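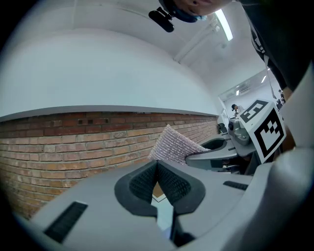 By Kanokwan Limsakul, Media and Technical Communications, Keogh Water
May 9, 2021
Reading time: four minutes
19 shares

Keogh Water to reline Drirside trunk sewer in four stages

DRIRSIDE: Keogh Water has awarded the contract for rehabilitation of the Drirside trunk sewer to Kirkier Pipelines. The works cover the gravity main between the Gurkum Road junction and the inlet of the Drirside treatment plant, together with the maintenance holes along that length. All four stages are scheduled for completion in 2027.

The trunk sewer is a reinforced concrete main laid in straight runs beneath road reserve and, at its downstream end, beneath the playing fields east of Gurkum Road. It carries domestic flow from Drirside and trade waste from the Gurkum industrial estate. Closed-circuit inspection of the main identified loss of cover to the reinforcement along the crown, displaced joints in the section under the playing fields, and root intrusion at several property connections. The invert was found to be in serviceable condition for most of its length.

Corrosion of the crown is attributed to hydrogen sulphide released from the flow at points of turbulence. The gas is oxidised to sulphuric acid on the moist surface above the waterline, where it attacks the cement matrix. The most advanced deterioration was recorded immediately downstream of the drop structure at Gurkum Road.

Stages one, two and three will be carried out by spiral wound lining. A continuous profiled PVC strip is fed from the surface to a winding machine in the base of the maintenance hole and formed into a liner inside the host pipe. The annulus is then grouted. Spiral winding can proceed with a limited depth of flow in the main, which reduces the bypass pumping required in dry weather.

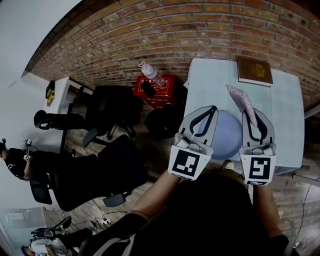 Stage four, beneath the playing fields, will be carried out by open excavation. The joint displacement in this section is outside the tolerance of the lining system, and the pipe will be replaced on a new bedding. The excavation will be shored and dewatered, and the topsoil stripped and stockpiled separately for reinstatement. Flow will be diverted through a temporary rising main laid above ground along the northern fence line.

A total of 391 property connections will be reopened and sealed at the junction with the new liner. Residents will receive written notice before work on their connection, and will be asked to limit discharge from washing machines, dishwashers and baths during the hours stated on the notice. Toilets may be used as normal unless the notice says otherwise.

"The liner has been specified as a fully structural element, with no contribution assumed from the existing concrete," said Kanokwan Limsakul. "The design allows for full soil and groundwater load, and for traffic load where the main lies under the carriageway."

The contract also provides for the rehabilitation of 19 maintenance holes. Walls and benching will be cleaned by high-pressure water, repaired with calcium aluminate mortar and coated with epoxy. Step irons will be removed and will not be replaced. Covers in the carriageway will be reset to finished road level, and those within the playing fields will be fitted with gas-tight seals.

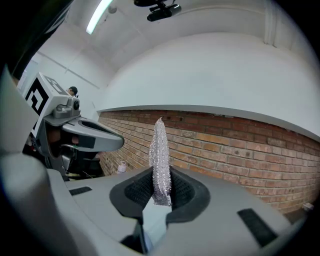

Odour control during the works will consist of activated carbon vents at the open maintenance holes and dosing of magnesium hydroxide at the Gurkum Road junction. Dosing is intended to raise the pH of the flow and hold sulphide in solution. A permanent dosing unit will be commissioned at the same location before the end of stage two, housed in a bunded enclosure behind the existing kerb line.

Site establishment will begin in November at the Gurkum Road depot. Stage one is programmed to take over 18 months, including the rebuilding of the drop structure with a vortex insert to reduce turbulence. Lining will not be carried out during periods of forecast heavy rain, when infiltration raises the flow above the working limit of the winding equipment.

Gurkum Road will be reduced to a single lane under traffic control between the junction and the rail overbridge. Bus stops within the work area will be relocated to the nearest side street and signposted. Footpaths will remain open on at least one side of the road, and kerb ramps will be provided at each temporary crossing. Driveway access will be maintained except where excavation is directly in front of a property, in which case the occupant will be contacted beforehand by Kirkier Pipelines.

Drawings of the alignment and the staging plan may be inspected at the Keogh Water customer centre in Drirside during office hours. Enquiries concerning trade waste agreements in the Gurkum estate should be directed to the trade waste section.

Media contact: Kanokwan Limsakul, Keogh Water

0 comments

This site uses cookies to measure visits and remember your settings. Accept | Manage preferences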